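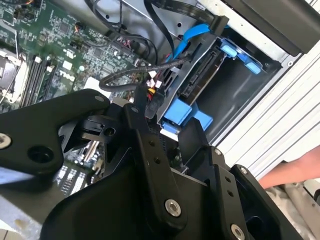
La pince au-dessus de la carte mère, dans une tour Dell ouverte. À droite, le disque dur et ses rails bleus.

Je croyais savoir démonter un ordinateur. J'ai passé mon adolescence à ouvrir des tours dans la chambre de mes parents (pardon pour la moquette), et quand l'atelier Ument, à Flestholm, m'a proposé de venir passer deux jours avec l'équipe qui enseigne le démontage à un robot, j'ai dit oui en me voyant déjà donner des conseils. Au bout de ma première matinée, j'avais réussi 2 essais sur 9. Le robot, lui, n'y était pour rien -- c'était moi qui le pilotais !

Le projet s'appelle Lira. L'idée est simple à raconter : on ne programme pas les gestes un par un, on les montre. Quelqu'un guide la pince, sort une pièce, recommence, et chaque passage est enregistré avec ce que voit la petite caméra du poignet et la position de chaque articulation. Le système apprend ensuite à partir de ce tas d'exemples. Un passage, ici, on dit un « épisode », et tout le monde en parle comme d'une série télé : celui-là était bon, celui-là traîne en longueur, celui-là on le jette.

Enfin, on le jette... pas toujours. J'ai appris ça à la pause. Un épisode où l'opérateur rate sa prise, recule, puis se reprend vaut souvent plus cher qu'un geste parfait, parce que le modèle y apprend à se rattraper. Ce qu'on écarte, ce sont les hésitations sans but, la pince qui flotte au-dessus du boîtier pendant que l'opérateur réfléchit. Mes épisodes du matin, donc. On m'a montré les courbes, c'était assez cruel.
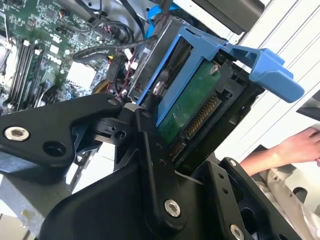 Le disque dur, c'est le morceau préféré de l'équipe et mon pire souvenir. Sur un établi, avec mes dix doigts, je le sortirais sans y penser. Avec une pince, il faut d'abord choisir par où l'aborder, et le berceau bleu se présente en biais, sa languette arrondie tournée vers l'extérieur, avec la cage noire tout autour. Viser la languette, aborder le rail, changer d'angle : chaque option donne une famille d'épisodes différente, et il en faut de toutes les sortes. Les câbles compliquent tout. On évite de les ranger trop joliment avant de commencer, car les machines qui partent au recyclage n'ont jamais été rangées pour personne.

Mon objectif de la journée était de 20 épisodes. Les habitués montent jusqu'à 189 dans la semaine, en changeant de boîtier, d'éclairage et d'orientation, et en se relayant souvent : la fatigue se voit dans les données, les mouvements deviennent secs, on coupe les trajectoires. Il y a aussi l'étiquetage, que j'avais complètement oublié d'imaginer. Après chaque passage, on note la tâche, le résultat, l'endroit où ça a coincé. J'ai écrit « le câble m'énerve » dans une case, et on m'a gentiment demandé de reformuler.

Le deuxième jour, j'ai commencé à regarder l'image du poignet au lieu de tordre le cou vers le boîtier, et mes gestes se sont calmés. Le modèle n'aura que cette vue-là, alors autant travailler avec la même ! J'ai terminé ma série vers 17 heures, les épaules en compote. L'équipe m'a promis de m'écrire quand mes épisodes passeront à l'entraînement, ceux du deuxième jour en tout cas.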